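개러지 키트 조형과 도색 4주차 강의 노트
주제: 베이스와 무게중심, 그리고 발이 땅에 닿는 느낌

지난주에 얼굴 표정을 다루면서 다들 눈이 반짝반짝했는데, 저는 사실 이번 주 주제를 훨씬 더 좋아합니다. 베이스요! 스태추를 살 때 베이스부터 보는 사람은 드물지만, 진열장에 세워 놓고 몇 달을 같이 지내다 보면 자꾸 눈이 가는 쪽은 발밑입니다. 발바닥이 땅을 제대로 밟고 있으면 몸 전체가 살아나고, 살짝이라도 떠 있으면 아무리 근육을 잘 파도 장난감처럼 보여요.

오늘 실습은 공용 몸체 키트인 Man으로 합니다. 옷도 머리카락도 없는 민몸 키트라 심심해 보이지만, 무게가 어디로 흐르는지 보기에는 이만한 게 없습니다. 각자 받은 봉투에 몸통, 골반, 좌우 다리, 발이 따로 들어 있으니 시작하기 전에 확인해 주세요. 왼발과 오른발을 바꿔 붙이는 분이 해마다 나옵니다. 발바닥 안쪽에 아치가 파여 있으니 그쪽을 보고 구분하면 됩니다.

무게중심 잡기

서 있는 사람은 골반에서 이미 이야기가 끝납니다. 한쪽 다리에 체중을 실으면 그쪽 골반이 올라가고, 어깨는 반대로 기울고, 머리는 체중이 실린 발 위로 옵니다. 목 앞쪽 오목한 곳에서 실을 늘어뜨렸을 때 그 실이 체중을 실은 발의 안쪽 복사뼈 근처로 떨어지면 몸이 편안하게 서 있는 겁니다. 실이 두 발 사이 한가운데로 떨어지면 양발에 고르게 힘이 들어간 자세고요.

격투 캐릭터는 이걸 일부러 깨뜨리는 맛이 있습니다. 앞으로 뛰쳐나가기 직전, 발차기가 끝나고 돌아오는 순간, 상대를 비웃으면서 상체만 뒤로 젖힌 순간! 이런 포즈에서는 실이 발 밖으로 나가도 됩니다. 다만 몸 어딘가가 그 기울기를 받아 줘야 해요. 뒤로 뻗은 팔이든, 비틀린 허리든, 발가락에 잔뜩 들어간 힘이든 하나는 있어야 보는 사람이 납득합니다. 받아 주는 데가 없으면 그냥 넘어지고 있는 사람이 됩니다(넘어지는 포즈를 만드는 거라면 대성공이겠지만요).

Titilayo Ekwueme 선생님이 Jedport 공방 특강 때 알려 주신 방법을 저는 지금도 씁니다. 포즈를 철사로 먼저 잡고, 손전등을 바로 위에서 비춰 그림자만 보는 겁니다. 머리와 몸통 그림자가 발 그림자에서 얼마나 벗어나 있는지가 한눈에 들어옵니다. 정면에서 볼 때는 멋있는데 위에서 보면 엉망인 포즈가 정말 많아요. 꼭 해 보세요, 진짜 재미있습니다.

심 박기

발목이 가는 캐릭터는 접착제만 믿으면 안 됩니다. 황동선을 발바닥에서 종아리까지 넣습니다. 순서는 이렇습니다.

발바닥에 핀바이스로 얕게 자리만 먼저 잡습니다. 처음부터 깊게 들어가면 날이 미끄러져서 발뒤꿈치로 튀어나와요. 자리가 잡히면 종아리 방향을 눈으로 따라가면서 천천히 돌립니다. 중간에 한 번씩 날을 빼서 가루를 털어 주세요. 구멍은 황동선보다 살짝 넉넉하게 팝니다. 딱 맞게 파면 접착제가 들어갈 자리가 없고, 밀어 넣다가 발목이 갈라지기도 합니다.

체중이 실린 발에는 심을 2개 박습니다. 하나만 넣으면 그 심을 축으로 몸이 돌아가 버려요. 뒤꿈치와 앞꿈치에 하나씩 넣으면 방향이 고정되고, 나중에 베이스에서 뺐다 끼웠다 할 때도 늘 같은 자리로 돌아옵니다. 가볍게 얹힌 발은 하나로 충분합니다. 발끝만 닿는 포즈라면 심이 엄지발가락 쪽으로 나가야 하는데, 이때는 발가락 두께를 먼저 재고 얇은 선으로 바꾸세요.

베이스에 구멍 위치를 옮기는 요령도 적어 둡니다. 심 끝에 물감을 콕 찍고 원하는 자리에 몸체를 그대로 내려놓으면 점이 찍힙니다. 그 점을 뚫으면 끝! 자로 재는 것보다 훨씬 잘 맞습니다.
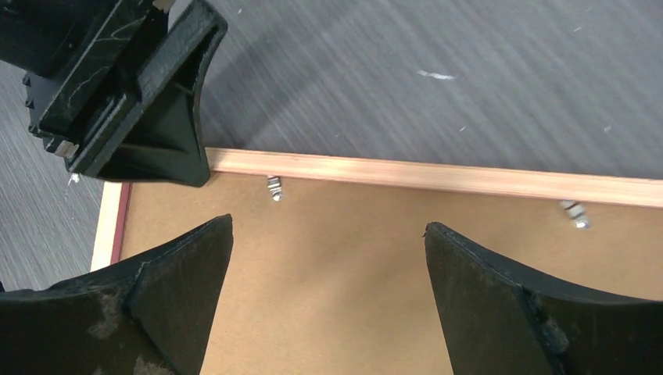 구멍을 다 뚫었으면 접착제 없이 한 번 세워 봅니다. 이 가조립 단계에서 시간을 아끼지 마세요. 한 바퀴 돌려 보고, 눈높이를 베이스 높이까지 낮춰서 발바닥과 바닥 사이에 빛이 새는지 봅니다. 빛이 새는 곳은 나중에 퍼티로 메우면 되는데, 틈이 큰 경우에는 메우기보다 발목 각도를 고치는 게 낫습니다. 레진은 뜨거운 물에 담갔다 꺼내면 부드러워지니까 원하는 각도로 돌린 다음 찬물에 식혀서 굳히세요. 손 조심하시고, 집게를 쓰면 좋습니다.

땅에 닿는 느낌 만들기

이제 제일 신나는 부분입니다. 발이 땅에 영향을 주고 있다는 흔적을 넣는 거예요. 흙바닥이면 발 가장자리로 흙이 살짝 밀려 올라오고, 모래라면 뒤꿈치 쪽이 더 깊이 꺼집니다. 돌바닥은 눌리지 않으니 대신 발가락 모양을 바꿔 줍니다. 맨발로 힘껏 디디면 발가락 끝마디가 벌어지고 살이 옆으로 퍼지죠. 신발을 신은 캐릭터는 밑창이 꺾이는 자리에 주름을 넣어 주세요.

흙바닥은 에폭시 퍼티를 얇게 깔고, 굳기 전에 발바닥에 바셀린을 발라 꾹 눌렀다 떼는 방법이 제일 쉽습니다. 떼고 나서 생긴 턱은 그대로 두세요. 깨끗하게 다듬고 싶은 마음이 굴뚝같겠지만 그 지저분한 턱이 무게를 말해 줍니다. 거기에 고운 모래를 물 섞은 목공풀로 얹고, 다 마른 뒤에 칫솔로 털어 내면 자연스럽게 뭉친 곳과 빈 곳이 생깁니다.

갈라진 바닥을 좋아하는 분도 많을 겁니다. 저도 엄청 좋아해요. 기운을 모으는 포즈에 금이 쫙 간 바닥은 언제 봐도 가슴이 뜁니다! 금은 발에서 출발해 바깥으로 나가면서 가늘어져야 하고, 간격이 똑같으면 피자 조각처럼 보이니 굵은 금과 가는 금을 섞으세요. 굵은 금은 4줄이면 됩니다. 나머지는 거기서 갈라져 나온 잔금으로 채웁니다. 파편은 금 가까이에 큰 것, 멀리에 작은 것을 두되 몇 개는 금 안쪽으로 떨어뜨려 주세요.

베이스 모양과 크기

원형은 무난하고 어느 방향에서 봐도 괜찮습니다. 사각은 정면이 확실하게 정해지고요. 제가 권하는 건 캐릭터의 동작 방향으로 길쭉한 타원입니다. 앞으로 달려드는 캐릭터라면 앞쪽에 빈 땅을 조금 더 남겨 주세요. 갈 곳이 보여야 움직임이 보입니다. 반대로 구석에 몰린 장면이라면 뒤쪽 공간을 바짝 잘라 내는 것도 아주 좋은 선택이에요.

높이도 생각해 봅시다. 베이스가 높으면 기념비 같은 위엄이 생기지만 몸이 작아 보입니다. 낮으면 몸에 시선이 모이는데, 체중이 한쪽으로 쏠린 포즈는 흔들릴 수 있어요. 낮은 베이스를 쓸 때는 밑면을 파내고 낚시용 추를 붙이세요. 추는 몸이 기운 방향의 반대쪽에 둡니다. 밑면에는 펠트를 붙여 마감하고, 진열장 유리에 긁힌 자국이 나지 않게 모서리까지 꼼꼼히 덮어 줍니다.

같은 시리즈로 여러 개를 만들 계획이라면 첫 작품에서 베이스 규칙을 정해 두세요. 테두리 두께, 명판 위치, 옆면 색 정도만 맞춰도 나란히 세웠을 때 한 식구처럼 보입니다. 바닥 재질은 캐릭터마다 마음껏 바꿔도 돼요. 도장 마루, 시장 골목, 목욕탕 타일… 캐릭터가 어디서 싸우는지 상상하는 것만으로도 저녁 시간이 훌쩍 갑니다.

도색할 때

베이스와 몸체를 따로 칠하더라도 마지막 단계는 꼭 끼운 상태에서 합니다. 바닥 색을 아주 묽게 풀어서 발등과 정강이 아래쪽에 살살 올려 주세요. 흙먼지가 묻은 곳과 묻지 않은 곳의 경계는 흐릿해야 합니다. 그리고 발 바로 옆 바닥에 어두운 갈색을 얇게 둘러 그림자를 넣습니다. 검정은 쓰지 마세요. 구멍이 난 것처럼 보입니다.

서페이서는 Okix 회색을 씁니다. 뿌리기 전에 통을 충분히 흔들어 주시고, 한 번에 덮으려 하지 말고 얇게 나눠서 올립니다. 한 겹 올리고 20분 기다린 다음 그다음 겹이에요. 손톱으로 눌러 보고 싶은 마음은 꾹 참읍시다. 도색 부스에서는 Fastivent를 먼저 켜고 나서 캔을 여세요. 마스크는 부스 안에서든 밖에서든 벗지 않습니다. 레진을 갈 때도 마찬가지고, 사포질은 되도록 물을 묻혀서 해 주세요.

자주 나오는 실수

발바닥을 평평하게 갈아 버리는 경우가 제일 많습니다. 잘 서긴 하는데 아치가 사라져서 다리미처럼 보여요. 바닥 쪽을 발에 맞추세요.
심을 박은 뒤 방향 표시를 지워 버리는 경우. 도색이 끝날 때까지 베이스 밑면에 화살표를 남겨 둡니다.
돌멩이를 빈자리마다 하나씩 놓는 경우. 한쪽에 몰고 한쪽은 비우는 게 훨씬 보기 좋습니다.
투명 받침대로 공중 포즈를 만들면서 땅을 민짜로 두는 경우. 뛰어오른 자리에 발자국이나 먼지 한 줌만 넣어도 점프가 두 배로 높아 보입니다!

과제

철사 포즈를 4개 만들어 오세요. 잘 만들 필요는 전혀 없고 팔다리 방향만 알아볼 수 있으면 됩니다. 하나는 가만히 선 자세로, 나머지는 실이 발 밖으로 떨어지는 자세로 합니다. 각 포즈 옆에 어디가 기울기를 받아 주는지 한 줄씩 적어 주시고요. 좋아하는 게임이나 만화에서 따와도 좋지만, 준비 자세는 이미 차고 넘치니 그 앞이나 뒤의 순간을 골라 보세요. 이긴 직후에 숨을 고르는 모습, 맞고 나서 이를 악무는 모습, 대기실에서 붕대를 감는 모습 같은 것들요.

다음 시간에는 가져온 포즈 가운데 하나를 골라 Man 몸체에 옮깁니다. 핀바이스와 황동선, 굳지 않은 에폭시 퍼티를 챙겨 오세요.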